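Kirnik packing room: questions from staff

Will the arm replace anyone?
No. All 20 packers at Nillbridge keep their jobs. Four of them will move to checking and labeling from October.

What does it handle?
For now, the children's garden sets: trowels and other small hand tools. Handles come in wood and in plain colors, and the arm has to pick one tool out of a row without dragging its neighbor. 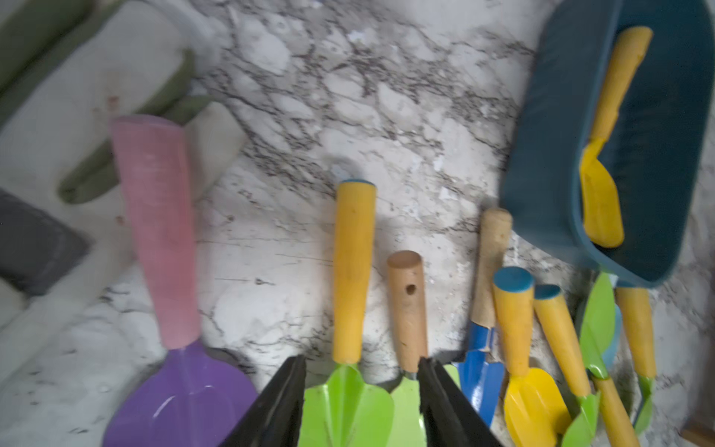

Who do I call if it stops?
Press the red button first, then dial extension 106. Do not pull a tool out of the gripper yourself.

Does my pay change?
Hourly rates stay the same. Checkers get the Kwok line allowance after training.

Can I say no to the training?
Yes. Tell your shift lead and you stay on hand packing.

Last updated June 9, 2018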